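Ten minutes with the woman who runs Flullow

24 March 2022

She's late, I'm late, we meet in the parking lot behind the Multberg branch library and do most of this standing up. She has a bag of library discards over one shoulder and a coffee in each hand. Both hers.

Flullow is a mail-order used book club. You pay, you fill out a card about what you like, and once a month a book shows up. Not a new book. Somebody else's, usually with their name still in it.

"I started with what was in my garage," she says. "Mysteries, mostly. My aunt's. I had no plan, I had a wall of paperbacks and a leak coming through the roof."

That was four years ago. Now there are 300 members and she still reads every card herself. Takes her most of a weekend when the renewals come in.

I ask what people write on them.

"Everything. One man wrote 'no boats' and that was the whole card. People tell you about a divorce. They tell you the last book they finished was in high school and they're kind of embarassed. I love those ones, those are the easy ones. You send them something short with a good first page." 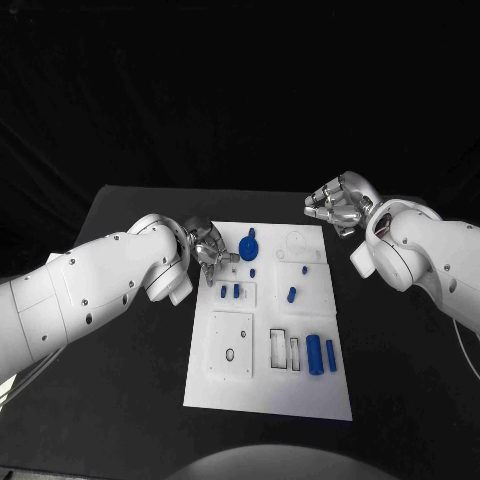 And the hard ones?

"People who say they like everything. Nobody likes everything. I sent one of those a history of salt and got it back in the same envelope."

She buys from estate sales, library sales, a thrift store on Daly that puts the hardcovers out early. Pays a dollar when she can. Postage is the killer. February was bad, she says, rates plus a box of padded mailers that came unglued - she taped 46 of them by hand at the kitchen table, with the radio on, and mailed them anyway.

Did she think about quitting?

"In February? Sure. Every February."

There was an offer. A subscription company called Drodero wanted the name and the member list. She had one phone call with them. They asked how she matched the books to the people and she said she read the cards, and they asked what she used to read the cards.

"I said glasses."

She didn't sell. Won't tell me the number. "Enough for a roof," is all I get.

What she does want is a room. A real one, ground floor, with shelves that aren't her own. There's a place by the old shoe repair she keeps driving past. She thinks about 10 people would come in on a good day, and she says thats plenty, she'd want time to talk to them anyway.

Last question, she's already got the car door open. What is she reading?

"Nothing good. A thing about lighthouses. I'm on page ninety and I think the keeper did it." She puts one of the coffees on the roof of the car to look for her keys, finds them, takes the coffee back down and goes.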